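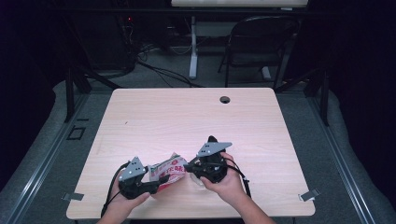

Zwei Handgreifer, eine Snackverpackung. Sammelplatz Malport, Aufgabe »Folie greifen«.

Kurzer Thread zur Datensammlung für Wudus, diesmal nur zu weichen Verpackungen. Wer die Beiträge zu Kartons und Bechern kennt, kann die nächsten zwei überspringen.

1/ Wir zeigen die Aufgaben mit Greifern in der Hand vor, statt einen Arm fernzusteuern. Wer vorführt, spürt den Widerstand der Folie. Bei der Fernsteuerung fehlt das, und die Leute drücken dann grundsätzlich zu fest.

2/ Pro Episode speichern wir die Bilder, die Lage beider Greifer und die Öffnungsweite der Finger. Kraft messen wir bisher nicht. Hanne Gunnlaugsson hätte das gern geändert, ich auch, aber nicht mitten in einer laufenden Reihe.

3/ Stand September: 3.893 Episoden über alle Aufgaben. Davon 287 mit zerknitterter Folie. Das ist zu wenig, und man sieht es dem Modell an: Kartons greift es ordentlich, bei Tüten fährt es zur Mitte und schließt die Finger über einer Falte, die dort im Training oft lag.

4/ Folie ist unangenehm, weil sie keine feste Form hat. Nach jedem Griff liegt ein anderes Objekt auf dem Tisch. Dazu Glanzstellen, die im Bild je nach Winkel auftauchen und verschwinden, und durchsichtige Bereiche, an denen jede Tiefenschätzung scheitert.

5/ Beidhändig wird es noch etwas schwieriger. Links fassen, rechts fassen, dann auf Zug bringen. Kommt der Zug zu früh, rutscht eine Seite heraus. Kommt er zu spät, enthält die Episode eine lange Pause, und genau die lernt das Modell mit.

6/ Pausen sind überhaupt das Hauptproblem. In der ersten Reihe hatten wir Vorführende, die vor dem zweiten Griff kurz nachdachten. Verständlich. Das trainierte Modell blieb an derselben Stelle stehen und kam teilweise nicht mehr weiter.

7/ Seitdem gilt: erst überlegen, dann Aufnahme starten. Wer mittendrin hängen bleibt, bricht ab und verwirft. Herausschneiden haben wir probiert. Die Sprünge in der Greiferlage waren schlimmer als die Pausen.

8/ Fehlgriffe mit anschließender Korrektur behalten wir dagegen, solange die Korrektur zügig kommt. Sie bekommen ein eigenes Etikett. Bislang sind es 92. Ohne solche Beispiele kennt das Modell nur den Fall, dass alles klappt, und weiß nach einem Abrutscher nicht, was zu tun ist.

9/ Ausgangslage: Die Verpackung wird vor jeder Episode neu zerknüllt und aus geringer Höhe fallen gelassen. Nicht hinlegen. Menschen legen Dinge erstaunlich gleichförmig hin, meistens mit der Schrift nach oben und parallel zur Tischkante.

10/ Hafþór Stougaard hat die Startlagen der ersten Reihe übereinandergelegt. Das Ergebnis war ein ziemlich sauberer Fleck vor der rechten Hand. Alle Vorführenden dieser Reihe waren Rechtshänder. Die Reihe liegt jetzt im Archiv und geht nur noch ins Vortraining.

11/ Kabel: Vor jeder Sitzung einmal beide Greifer durch den ganzen Arbeitsbereich führen. Wenn ein Kabel zieht, ändert sich die Handhaltung, und zwar bevor man es selbst merkt. In den Kurven sieht man das als leichte Drift nach unten.

12/ Aussortiert wurden in dieser Runde 179 Episoden. Häufigster Grund: Lageverfolgung kurz verloren, meist bei stark gedrehtem Handgelenk. Zweithäufigster: Unterarm verdeckt das Objekt genau im Moment des Kontakts. Beides fällt erst beim Durchsehen auf.

13/ Zur Frage, warum wir das nicht simulieren: Haben wir, für Prata. Für starre Teile brauchbar. Bei dünner Folie stimmte das Knickverhalten so wenig, dass die simulierten Daten das Ergebnis verschlechtert haben. Mit besseren Materialparametern mag das anders aussehen, die haben wir nicht.

14/ Nächster Schritt: dieselbe Aufgabe auf dem zweiten Platz in Ivberg, anderer Tisch, anderes Licht, andere Leute. Erst danach trainieren wir neu. Vorher würde ich keiner Erfolgsquote trauen, auch keiner guten.

15/ Nachtrag, weil schon zweimal gefragt wurde: Die Rohdaten geben wir vorerst nicht heraus. Das Format der Etiketten und die Abbruchregeln stelle ich am Sonntag als Textdatei ein – unkommentiert, Fragen dazu bitte hier drunter.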